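Projects > Unus > Interviews

The hard part of the Unus planner, its lead developer at Stakov says, is waiting. "Control runs at 242 hertz. Perception gives us six updates a second. The planner sits between them and has to guess." 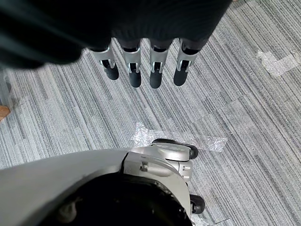
Early versions replanned on every update, and the arms stuttered. The team now keeps a plan for at least two updates unless the error grows. "Cloth is the worst case. You touch an edge and the model you had is old."

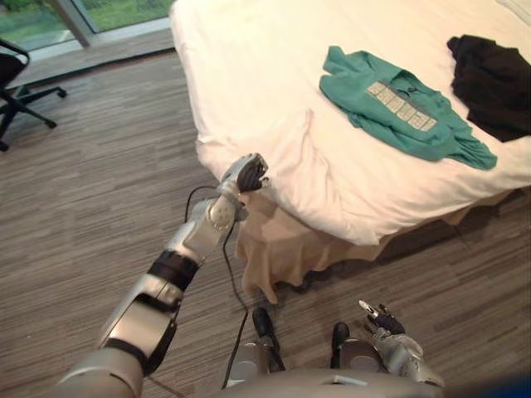 Benjelloun disagrees in part, saying the delay matters less than the logs, which took nearly 20 minutes to replay before the tooling was rewritten.
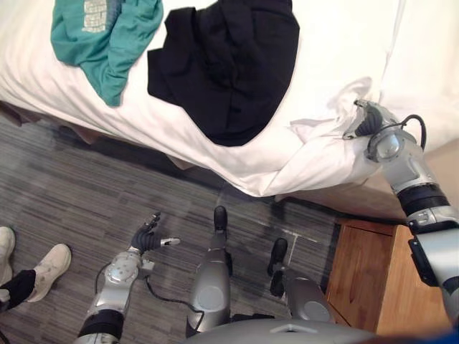 GERKOV, September. The next release moves grasp checks out of the planner and into control. "It's less code," the developer says. "I can test it without the arms."

Last updated: September
Contact | © Stakov | Back to top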